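Shared laundry room

A shared laundry room is a room in a block of flats, hostel or student hall where residents wash and dry clothes on machines they do not own. The machines may be free to use, paid for by coin or card, or covered by the rent. Similar rooms open to the general public are usually called launderettes.

Early communal wash houses had coppers, stone sinks and hand-turned mangles. Electric machines took over as blocks were built with piped hot water, and most rooms now have front loaders, which use less water than top loaders and can be stacked where floor space is short. 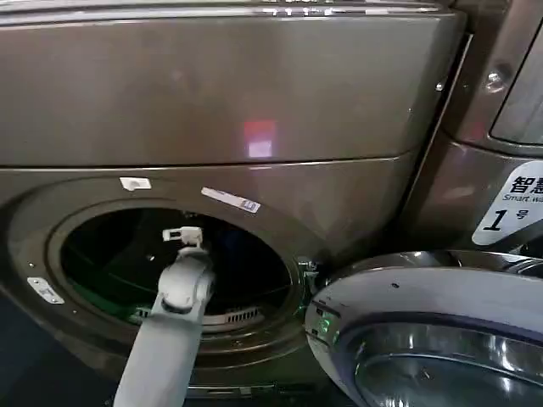

How many machines does a block need?
There is no fixed rule. Housing managers often work from the number of flats and the length of a normal wash. The Plesero estate, with 370 flats, has 21 washers spread over several rooms.

Booking

Some rooms work on a first come, first served basis. Others use a paper list, a board with numbered pegs or an online calendar. At the Nondier hostel each slot lasts 47 minutes, and a slot not taken up within 18 minutes passes to the next person on the list. Late-night use is often banned where bedrooms lie above or beside the room.

Drying

Vented dryers push damp air outside through a duct. Condenser and heat pump models collect the water in a tank or send it to a drain, and can be fitted in rooms without an outside wall.

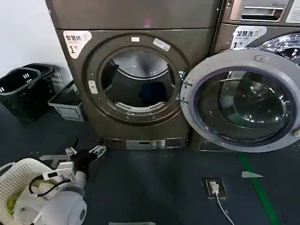

Heat pump models run at lower temperatures and take longer over each load, but use less electricity. Lint filters need to be cleared after every load, as a blocked filter slows drying and is a fire risk. Older buildings such as Clonov Court also keep a separate drying room with fixed lines and a heater.

See also: Launderette; Wash house; Mangle

Last updated: February
14 shares | 3 comments
Contact | © Mykhailiuk Reference | Back to top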